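第四章 夹爪对比试用:安装、标定与第一轮抓取

4.1 开始之前

这一章带你把两套夹爪装到同一台双臂工作站上,用同一组衣物跑一遍,再根据记录挑出适合自己任务的那一套。我们自己做这套流程的时候玩得很开心(布料真的是最能看出夹爪脾气的东西!),所以步骤写得比前几章细一些,请耐心看完再动手。

本章涉及的部件:
Triltdale 平行夹爪,一对
Pelleria 铰接指夹爪,一对
Živković 控制盒,固件为出厂版本或更新版本
头部相机一只,腕部相机两只
Brutodgate 记录软件,已按第二章装好

注意:更换夹爪前必须断电。控制盒面板上的指示灯熄灭后再拔插头,带电插拔会烧毁接口板。

4.2 安装夹爪

1. 在 Brutodgate 里选择“停靠”,让两条手臂回到维护姿态,法兰朝外。

2. 关闭控制盒电源,按下急停。两样都要做。

3. 拧下旧夹爪的固定螺钉,放进磁性托盘。螺钉长短不一,左右手分开放,别混。

4. 对准定位销,把新夹爪推到底。推到位时手感很清楚,会轻轻“咔”一下。如果还能晃,拔出来重来,不要靠螺钉硬拉进去。

5. 按对角顺序拧紧螺钉,先全部带上,再逐个上紧。

6. 接好通信线和供电线。线缆在腕关节处留出一个松弛的弯,手动把腕部转到两端极限各一次,看线有没有被拉直或夹住。

7. 松开急停,上电。软件的“末端”一栏里应出现夹爪型号。只出现一侧时,多半是另一侧的通信线没插到底。

提示:Pelleria 夹爪第一次上电会自己开合一次来找零点。手指离远一点。Sorin Perić 建议在零点找完之前不要打开头部相机的自动曝光,他试下来这样启动更稳。

4.3 相机设置

夹爪选得好不好,一半要靠相机告诉你。头部相机管全局,看衣服的摆法和两只手的相对位置;腕部相机管细节,看指尖是从布的边缘下面进去的,还是只在表面上蹭了一下。两种画面要一起存。

1. 三只相机的图像高度统一设为 480。分辨率再高当然更漂亮,但三路同时写盘时容易掉帧,对比就没有意义了。

2. 关闭腕部相机的自动白平衡。浅色台面和浅色墙板会把自动白平衡带得来回跑,同一块布前后两秒颜色都不一样。

3. 把曝光时间调短。手臂移动时腕部画面难免发软,能看清板缝和布边就够用。

4. 在“同步”页面点“校时”,等三路时间戳都变绿。

5. 让手臂空走一遍抬起、平移、放下,回放录像,检查有没有哪一路卡住。

注意:腕部相机的画面方向和头部相机不一样。手腕一转,墙和台面的交线会变成斜线,这是正常情况,不要去软件里旋转图像。旋转会改写外参,后面的手眼标定就全错了。

4.4 手眼标定

1. 把标定板平放在台面中央,四角贴牢。

2. 在 Brutodgate 里选择“手眼标定”,先做左手,再做右手。

3. 手臂会依次走到一组预设姿态。每到一处会停顿一下再拍,期间不要碰台面。

4. 完成后查看误差。超过软件给出的黄线就重做,重做前先擦一遍镜头。指纹真的是头号嫌疑!

5. 取下标定板,把胶带残留清干净。布料很容易粘在残胶上,夹爪明明抓得很好,衣服却拉不动,白白扣分。

4.5 第一轮抓取

测试衣物请自备,建议厚薄都有。我们最喜欢用小号的牛仔短裤:布厚,缝线多,腰部有松紧,裤脚又硬又平,一件衣服上就能遇到好几种难度。薄 T 恤适合放在后面,用来看指尖会不会把两层布一起捏起来。

1. 把衣物平放在台面上,对折,腰头朝右,裤脚朝左。每次都按同一个方向放。

2. 选择“双手抓角”任务,左手负责裤脚一侧,右手负责腰头一侧。

3. 速度设为慢速档。第一轮不要图快。

4. 按“开始”。左手先合拢,右手张开靠近,等右指一上一下跨住布边后再合拢。

5. 两手都夹住后,手臂抬起,停住,然后放回。软件会弹出评分框,填写结果:夹住、滑脱、只夹到一层、未接触。

6. 每套夹爪重复 5 次,中间不改任何参数。

头部相机与腕部相机各一幅: 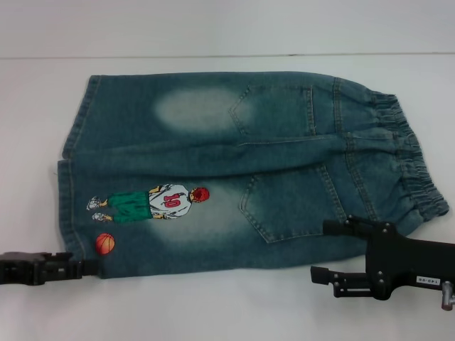
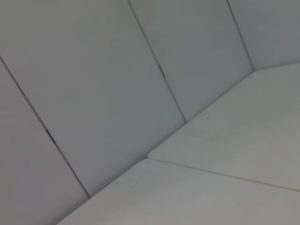 抓取过程中如果听到夹爪电机持续嗡鸣,说明合拢力设得偏高,请按暂停,把力降一档再从头做这一组。不要在一组中途改力,改了以后前面几次的分数就不能用了。

4.6 怎么看结果

先看滑脱。滑脱集中在腰头一侧时,通常是指面太光,松紧褶皱在两指之间会滚动。Triltdale 附带一副带纹路的指垫,换上去再跑一组,差别很有意思,推荐大家都试试。滑脱集中在裤脚一侧时,先检查下指的高度。下指高出台面太多,就只能从侧面顶布,顶着顶着布就拱起来了。

再看“只夹到一层”。对折的衣物应当两层一起夹住,只抓到上层说明下指没有插到底。把接近高度往下调一点,每次只调一格,调完重新跑完整的一组。

最后看腕部录像。Povilas Rebane 习惯把两套夹爪的录像左右并排,从合拢前一瞬间开始逐帧看。这个办法很慢,可是特别管用,评分表上一模一样的两次“夹住”,放慢了看,一次是稳稳插入,另一次只捏住了缝线的边。后面那种换件衣服多半就掉了。

我们自己的偏好也写在这里,供参考:厚布和有缝线的边角,Pelleria 更让人放心,铰接的手指会顺着布的厚度贴上去;薄而平的料子,Triltdale 动作干净,重复性也更好。你的衣物和台面跟我们的不同,结论完全可能反过来,请以自己的记录为准。

4.7 保存与保养

1. 在“会话”页面给这一轮起名,写上夹爪型号和衣物种类,点“归档”。

2. 导出评分表。表格和三路录像放在同一个文件夹里,后续换指垫、换固件时还要拿来比。

3. 用干的无绒布擦指面和铰链缝。牛仔布掉毛很厉害,纤维卷进铰链后,夹爪张开的角度会越来越小。

4. 每 1,000 次开合后检查一次固定螺钉,并重新找零点。

小心:不要用酒精擦 Triltdale 的纹路指垫,胶层会变硬。沾了污渍请用清水擦洗,晾干再装。

换第二套夹爪时,从 4.2 第 1 步重新开始,手眼标定也要重做。相机参数保持原样,不用动。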